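4. Laying out the desk

Now for the fun part! Your Cidberg desktop is on its legs, the feet are level, and you have a lovely clear stretch of wood to work with. Set aside some 10 minutes for this section, and do it in daylight if you can.

4.1 Place the laptop

1. Put the chair where you want to sit, then sit in it. Lay everything out from the chair, never from a standing position.
2. Set the laptop straight in front of you and open the lid until you can read the top line of the screen without lifting your chin.
3. Rest both wrists beside the trackpad. If your elbows hang off the edge, slide the laptop back a hand's width and try again.

Note: A laptop with its back to the visitor's side gives you a really pleasant desk for working with someone across from you. Leave the space in front of the lid free of mugs and paper, so things can be passed over or around it.

4.2 Run the cables

1. Put small boxes (a drive, a hub, a charger) to one side of the laptop, flat on the wood, with their sockets facing away from you.
2. Lead each cable back across the desk in one easy curve. Do not pull it tight.
3. Give anything that gets picked up and handed around a cable of its own, with enough slack to reach the far side of the desk. We love a long cable here!
4. Let the spare length hang or lie loose on the visitor's side, and check that it doesn't run under the laptop.
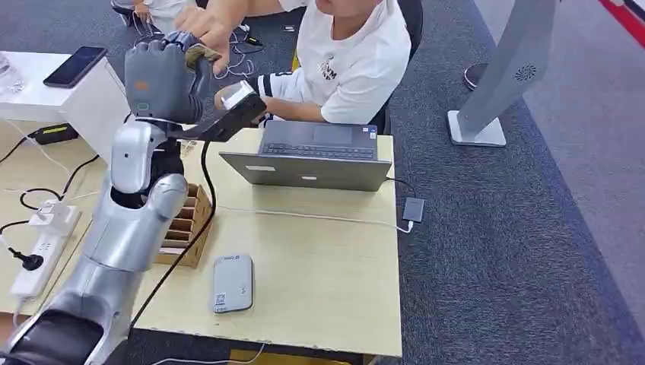
Shiyu Cheng wrote to us that step 3 should come first, before the laptop is even out of its bag, and that she would add a felt pad wherever a cable goes over the edge. On her Cidberg the edge had a faint gray line after one winter of the same cord sliding back and forth.

We like both ideas, and the felt pads from the leg kit fit perfectly. Stick one on the underside of the edge and fold it up over the top.

CAUTION: Never coil a cable tightly around a desk leg. If the desk gets moved, the plug takes all the strain.

4.3 Try it with two people

1. Ask someone to stand opposite you. Dehua Shi tests every layout this way before it goes into the guide.
2. Pass the corded item across, hold it together for a moment, and pass it back.
3. Watch the cable. It should follow along without dragging anything on the desk.
4. If it catches, move the small boxes farther out and repeat.

Cable clips are part no. 597 in the Ustel spares list. Drawers and side shelves are covered in section 5.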